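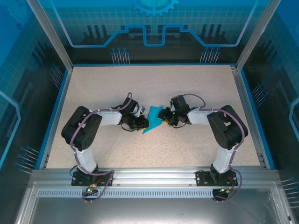
3.2 조도 감지형 외등의 점등 시점과 주민 체감

앞 절에서 정리한 설치 조건을 바탕으로, 이 절에서는 황혼부터 새벽까지 스스로 켜지고 꺼지는 외등이 골목에서 어떤 식으로 받아들여졌는지를 조금 길게 살펴보고자 한다. 조명 연구라고 하면 대개 광속이나 소비전력부터 떠올리게 마련이지만, 우리가 비트롤라(Vītola) 주택단지에서 저녁마다 주민들과 이야기를 나누며 가장 자주 들은 말은 뜻밖에도 "불이 너무 일찍 들어온다"는 것이었다. 빵집 앞 벤치에 앉아 해 지는 것을 보는 재미가 있는데, 등이 먼저 켜져 버리면 어쩐지 하루가 서둘러 끝나는 것 같다는 말씀이었다.

단지에는 브룰루라(Brulura)의 벽부형 등기구와 필라리(Filari)의 기둥형 등기구가 섞여 있으며, 색온도는 모두 3000 K로 맞추었다. 설문에는 87가구가 응답해 주었고, 점등 기록은 2월 한 달 동안 모두 769건이 모였다. 기록을 정리해 보니 벽부형은 처마 그늘의 영향을 받아 기둥형보다 먼저 켜지는 날이 많았으며, 흐린 날에는 그 차이가 한층 뚜렷하였다. 같은 문턱값을 쓰더라도 감지부가 하늘을 향하는지 담장을 향하는지에 따라 결과가 이렇게 달라진다는 점은, 선행 연구(Mets, 2021)에서 라이무테 메츠가 이미 조심스럽게 지적한 바 있다.

그림 4. 등기구 유형별 평균 점등 시각. 가로축은 일자, 세로축은 일몰을 기준으로 한 시간차(분)이다.

그림 4에서 두 곡선의 간격은 월초에 넓고 월말로 갈수록 좁아진다. 우리는 이를 해의 방위가 조금씩 옮겨 가면서 처마 그늘이 짧아진 결과로 보고 있으나, 같은 시기에 맞은편 담장을 밝은 색으로 새로 칠한 일도 있어 두 영향을 깔끔하게 나누지는 못하였다. 이 부분은 읽는 분들께서 너그럽게 보아 주시기를 바란다. 다만 감지부 각도를 위로 5도 돌린 등기구에서는 담장 도색 이전에도 조기 점등이 줄었으므로, 적어도 감지부의 방향이 한몫을 했다고는 말할 수 있을 것이다.

점등 시점을 늦춘 뒤 어둡다는 불만이 늘지 않을까 하는 걱정도 있었다. 현장 조사를 맡은 하르시 티아기가 가구마다 다시 찾아가 물었을 때, 계단 쪽 등만은 예전대로 두어 달라는 의견이 여럿 나왔다. 이에 따라 계단부의 문턱값은 원래대로 되돌렸으며, 이후의 분석에서도 계단부는 별도로 다룬다.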